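Home | Projects | Reports | Library | Contact

How local newspapers report curfew orders: a comparison of court coverage in Jorkton and Isel

Second-year project report, Court and Public Record module
Submitted 1st November

Summary

This project examined how often newspaper reports of sentencing hearings state the terms of a curfew order. Reports were taken from two weekly titles, one covering Jorkton and one covering Isel. The sample held 400 reports, of which 399 were used. The length of the order was given in 269 of them. The hours of the curfew were given much less often, and later changes to an order were hardly reported at all. The Jorkton title was more complete than the Isel title on every item tested except one.

1. Background

A curfew order requires a person to stay at a named address between set hours. It may be made as part of a sentence or as a condition of bail, and it is often checked by an electronic tag. The order is made in open court, so its main terms can be reported unless a restriction applies. Most readers who did not attend the hearing will know of it only through the newspaper.

Earlier projects on this module looked at which kinds of offence were reported. None of them looked at what the reports said about the sentence itself. A report that says a man "was given a curfew" is accurate, but it leaves the reader unable to tell an order of four weeks from one of many months. The aim was to measure how often this happens and whether it differs between two papers of similar size.

Bail curfews were left out. They are decided at an early stage of a case, and reports of that stage are subject to tighter limits on what may be printed. Including them would have mixed two sets of rules in one sample.

2. Source material

Reports were found through the Kirkegaard index, which lists court items from both titles by headline, page and subject term. The index was searched for "curfew", "tag", "tagged" and "electronic monitoring". Each result was opened as a page scan and read in full before it was accepted. Results were rejected if the word was used in some other sense, or if the item was a comment piece, a letter or an advance notice of a hearing.

Accepted items were entered in Trurnex, the database package used for all coursework on the module. One record was made for each report. Where one report dealt with more than one defendant, the first defendant given a curfew was recorded and the others were ignored.
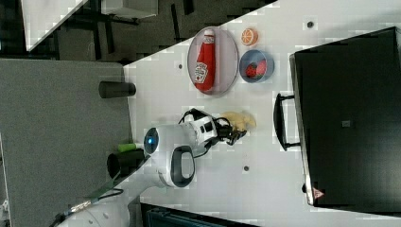
Figure 1. Tabletop with robot arm, toy fruit, and a ketchup bottle in a round tray.

Collection stopped in June, when the sample reached 400. A check for duplicates then found one report that had been printed in two editions of the Jorkton title with a different headline. The second record was deleted, leaving 399. Of these, 256 came from the Jorkton title and 143 from the Isel title. The difference reflects the number of court items each paper prints, and no attempt was made to even it out.

3. Items recorded

Five items were recorded for each report:

(a) length of the order
(b) hours of the curfew
(c) whether a tag was fitted
(d) any reason given by the court for choosing a curfew
(e) any later change to the order, such as a variation or a breach

Each item was coded as stated, not stated or unclear. "Stated" required a figure or a plain form of words. "A night-time curfew" was coded as unclear for item (b), as it gives a period of the day but no hours. "A short curfew" was coded as not stated for item (a). The word "tagged" was accepted for item (c) without further detail.

Item (e) needed a second search. For every record, the defendant's name was entered in the index to find later reports of the same case. Names were used for this step only and were removed from the database when it was finished. Each record was then known by a serial number, the title and the issue.
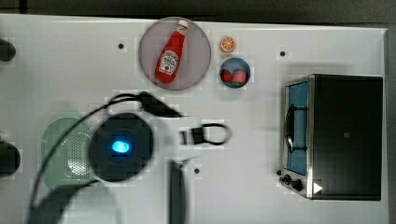 The serial numbers were given in the order of entry, which was not the order of publication. This made no difference to the totals but did make the re-check slower, as the scans had to be called up one at a time. A future project should number the records by issue.

A trial run on a small group of reports led to two changes in the coding rules. First, a length given only in the headline was accepted, provided the text did not contradict it. Second, where the headline and text gave different lengths, the figure in the text was used and the record was marked. Four records were marked in this way, all from the Isel title.

4. Reliability

All coding was done by one person, so agreement between coders could not be tested. As a substitute, 40 records were coded a second time after a gap of three weeks, without reference to the first set of codes. The codes matched on all five items in 37 of the 40. Two of the three differences concerned item (d), where it was hard to decide whether a remark by the bench amounted to a reason. The third was a keying error. 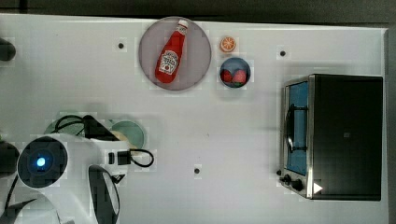

Scan quality was a separate source of error. The older Isel pages had been scanned at a low setting, and on some of them the small type of the court column had broken up. The position of the column, the rule above it and the bold surname at the start of each entry were still plain, so it was easy to be sure what kind of item was being looked at. Reading it was another matter. The ketchup bottle lying across the plate shows the same effect: the white label, the red lettering and the tomato drawing identify it at once as a ketchup label, while the words themselves are too small to be read with confidence. For court entries the risk is that a coder who recognises the layout fills in the usual wording from memory. A rule was therefore adopted that no item could be coded as stated unless each figure in it could be read on the scan. Where the scan failed this test, the bound copy in the Isel library was consulted. If the bound copy was missing, the item was coded as unclear.

5. Results

5.1 Length of order

The length was stated in 269 of the 399 reports, or 67.4 per cent. In the Jorkton title it was stated in 187 of 256 reports (73.0 per cent). In the Isel title it was stated in 82 of 143 (57.3 per cent).

5.2 Hours

The hours were stated in 121 reports, or 30.3 per cent of the sample. Reports that gave the hours nearly always gave the length as well. The reverse did not hold. In both titles the hours were most often given when they had been argued over at the hearing, for instance where the defendant worked shifts.

5.3 Tag

This was the one item on which the Isel title was more complete. Its reports tended to use "tagged" in the headline, often in place of "curfew". Some of these reports said nothing in the text about the tag or the order, so the headline was the only source.

5.4 Reasons

A reason was stated in 48 reports, or 12.0 per cent. The most frequent was that the curfew was an alternative to custody. The next was that the defendant could not carry out unpaid work, usually on grounds of health.

5.5 Later changes

A later change was reported in 16 cases, or 4.0 per cent. Most of these were breaches. Only two were variations made at the defendant's request. There was no report in either title of an order simply coming to an end.

6. Discussion

The gap between the two papers on length of order is large enough to need some explanation. The likeliest one lies in the form of the reports. The Jorkton title prints most sentences in a court list with a fixed pattern: name, age, address, offence, sentence. The pattern has a place for the length, and its absence would be noticed by whoever prepares the page. The Isel title prints fewer lists and more short news items, in which the facts are chosen each time.

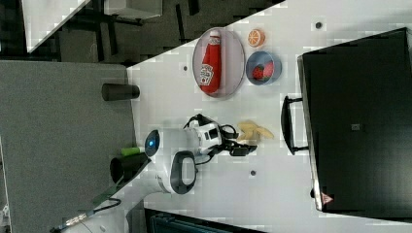 Figure 2. Robot arm with gripper and pale yellow items; red strawberry in a blue bowl.

This would also account for the result on tags. A news item needs a headline and "tagged" is a short word. A list entry has no headline of its own, so the tag is mentioned only if the writer adds it after the length. The two forms favour different facts, and neither gives the full order.

The result on later changes should be read with care. It does not show that changes are rare. Breach hearings and variations are often dealt with quickly and may be listed on days when no reporter is in court. The court's own figures were not available to this project, so the number of changes that went unreported cannot be given. All that can be said is that a reader of either paper would seldom learn what became of an order after it was made.

7. Limits of the study

The sample depends on the index. If an indexer did not attach one of the four search terms, the report was missed. A hand search of three issues of the Jorkton title found one such report, a list entry in which the curfew came after a fine and costs. It was not added to the sample.

Only two titles were studied, and both are weekly papers with a print edition. Online reports were not included, even where the same publisher ran a website. Reports may have been longer there.

The project did not compare reports with court records, so it measured completeness and not accuracy. The four records in which headline and text disagreed suggest that accuracy would be worth a separate study.

8. Suggestions for further work

A follow-up could take a fixed period at one court, attend each sentencing session, and compare the orders made with the reports printed. It would need a smaller sample than the present one. The coding sheet could be reused with one change: item (c) should be split so that a tag mentioned only in the headline is recorded separately.

The coding sheet and the table of results by title are held with the module papers and may be borrowed on request.

Contact the module office | Copyright of student reports remains with their authors | Back to top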